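Folding fine-gauge knits without shoulder marks

November 6, 2014
Reading time: 3 min

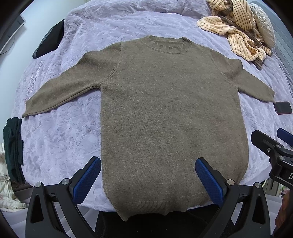

Crew neck, laid out on the bedspread before the first fold.

I changed the way I fold sweaters in January and have kept to it long enough to write it down. The old method was the one my mother used: sleeves across the back, sides in, bottom up to the collar. It is fast and it works on sweatshirts. On a fine, fuzzy knit it leaves a ridge down each side of the chest that is still there at lunchtime.

The ridge comes from the sleeve. When the arm is crossed straight over the back, the seam at the shoulder bunches, and the fold line of the body lands on top of it. Everything stacked above then presses on that one spot.

The current procedure, for a crew neck:

Lay the sweater flat with the sleeves out. A bed is better than a table here because the arms need room. Mine has a quilted cover with a raised floral pattern, and the pattern does not transfer in the short time the knit is on it. Smooth from the neckline toward the hem with the flat of the hand. Do not pull the ribbing. If the hem has flared, push it back together from the sides.

Fold one side in by a quarter of the width. Turn the sleeve down at the shoulder so it runs parallel to the side of the body, with the cuff toward the hem. Repeat on the other side. The sleeves should lie next to each other and not overlap.

Fold from the hem in 3 equal sections. Halves are also possible, but the piece comes out too deep for my shelf, which is 29 cm front to back.

Kilian Kofler wrote in after the post on drawer dividers to ask why I don't roll. I did roll, for one winter. Rolling is fine for T-shirts. With wool the outer layer is under tension for as long as it sits there, and the hem ribbing on my older gray one stretched. It has not gone back. His are mostly cotton, so he may see no difference.

Stack height matters more than I expected. I keep a limit of 4 per pile, heaviest at the bottom. Above that the lowest one flattens and I end up pulling the whole pile out to reach it.

Order of work on the bed: dark things folded first and stacked on the left, knits in the middle, anything that still needs sorting in a heap near the pillow. The heap gets done last. Striped items go there by default, as I can never decide whether they belong with shirts or with the things I wear around the house.

Shelf inserts: I tried the Gusard wire type and returned it. The wires were too far apart and left lines on the bottom sweater. The Skaltov board is solid, a little too wide, and needed trimming. I have kept it. Ritva Huttunen recommends lining the shelf with plain cotton, and I will test that once the winter coats are out of the closet.

Cardigans with buttons need a different first step and I have not settled on one.

Filed under: Closet & Laundry, Wool

Contact | © 2014 | Back to top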